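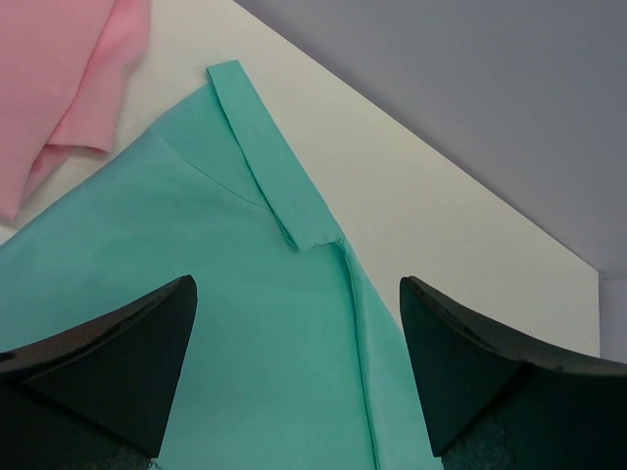 One reader of our page wrote to ask if the clothing repair service in Trollen will really stop, and she added that her winter coat is still on the waiting list. The answer is no, but the service will move and the prices will change.

2023-12-29

The repair shop Stendurero, which has worked on Hillard Street for nine years, will close its doors there tomorrow. The owner of the building did not want to renew the contract. From the second week of January the shop will receive customers in the old post office in Rees, on the ground floor, next to the library entrance.

People from Trollen who do not have a car can leave their clothes at the town library. A driver will collect the bags two times a week and bring them back when the work is finished. Every bag must have a paper with the name, the phone number and a short note about what is broken. Bags without a paper will stay at the library.

A simple repair, for example a button or a small hole, will cost 5 dollars. Until now it was 3. A new zipper will cost 30 dollars, and the customer can also bring the zipper and pay only for the work. The shop says that thread and rent both became more expensive during the year.

At the moment there are over 100 pieces on the waiting list, most of them coats and school clothes. These orders keep the old price. Clothes that are already finished can be picked up on Hillard Street until noon tomorrow, and after this only in Rees.

The evening sewing course is not part of the move. It had to stop in the fall, and the shop hopes to start it again in April, if the town agrees to give a room with enough light. Registration is not open yet.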